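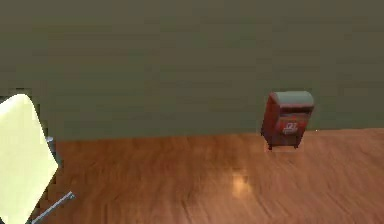 Section 4: Setting up your first room

Welcome to the fun part! By now the Trerner base is plugged in and the app has found it, so you're ready to teach the speakers what your room sounds like. Every room has its own voice. A bare green wall meeting a glossy wood floor will throw sound back at you much more than a room full of rugs and curtains, and the tuning step is there to even that out. Set aside a quiet stretch for it and turn off any fans first.

Last updated: March 2022
Reading time: 9 minutes

4.1 Place the speakers

1. Stand the two speakers the same distance from the wall behind them. At least 40 cm is best, and a little more is lovely if you have it.
2. Turn each one in slightly so the front points at your usual seat.
3. Keep the tweeters near ear height when you're sitting down. The short Negi stands do this nicely for most sofas.
4. Run the cables behind the speakers and leave some slack.

Caution: Do not lift a speaker by its front grille. The grille is held on by magnets and will come away in your hand.

4.2 Run the tuning sweep

1. Open the app and tap Rooms, then Add Room. Give it a name you'll recognize.
2. Leave every door the way you normally keep it when you listen.
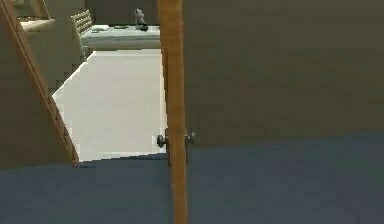
3. Put the tuning microphone on your seat, at head height. A stack of books works fine!
4. Tap Start Sweep and step out of the way. You'll hear a low hum that climbs to a whistle - it takes 44 seconds, and it's louder than you expect the first time.
5. Move the microphone a hand's width to the left and repeat. Then do the same to the right.
6. Tap Save.

Note: If the light on the base turns amber, the sweep picked up outside noise. Wait for the truck or the lawn mower to pass and tap Retry. Your earlier sweeps are kept.

Caution: Keep pets and small children out of the room during the sweep, and take off headphones connected to the base.

4.3 Listen and adjust

Put on something you know by heart. Pallavi Kaushik, who tuned the factory presets, likes solo piano for this (we're big fans of a good brass band). If the bass booms, pull the speakers forward a little and sweep again. If voices seem thin, try Warm under Tone before you move anything.

Small moves matter - go a little at a time and play the same song after each one.

4.4 Add a dining room

You can save a separate tuning for every room you carry the speakers to. Around a table, people sit on different sides, so choose Wide when the app asks about seating. Take one sweep at each end of the table and one in the middle. 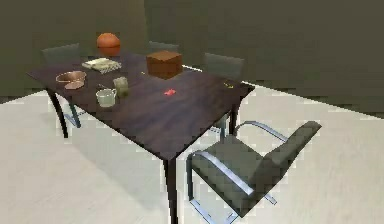 Dining table and chairs. Choose Wide for this kind of seating.

Note: Wide lowers the top volume slightly. To get it back, go to Rooms, pick the room, and turn off Even Coverage.

To switch rooms later, press and hold the round button on the base until it chimes, then press once for each saved room. Section 5 covers adding a turntable.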